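Brullside Community Rooms: Furniture and Workroom Renewal
Progress report to the Lacroix Fund, period ending September
Prepared by Irja Savolainen, project lead

Summary

Work on the shared workroom is on schedule. Of the 14 tables in the approved plan, eight have been delivered and placed. The remaining six are on order with Zestbridge and are expected next month. No change to the budget is requested.

Work completed

The old folding tables were removed and the room was cleared. The new tables have light wood-grain tops, chosen to match those already in use at our Skastadau site. Users had complained for several years about glare and sharp corners, and both points were written into the order.

Bookings for the period came to 166, mostly short daytime sessions. Groups are asked to clear and wipe their table before leaving, and trays and cloths are now issued at the desk for this purpose.

Matters outstanding

Cable management remains the weakest part of the room. Leads on the floor need to be gathered and fixed before the second delivery, and a quotation has been requested. Two chairs were returned to the supplier with loose backs — replacements are due on a Wednesday delivery, at no cost to the grant.

The next report will cover the second delivery and the results of the user survey.
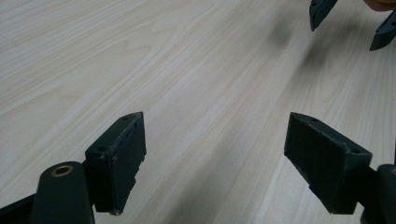
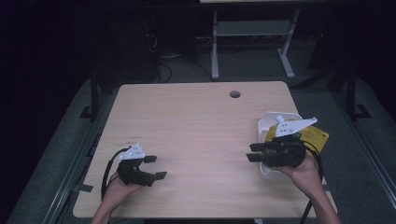 Workroom, Brullside: light wood-grain tabletop (first picture); table with tray and yellow cloth (second picture).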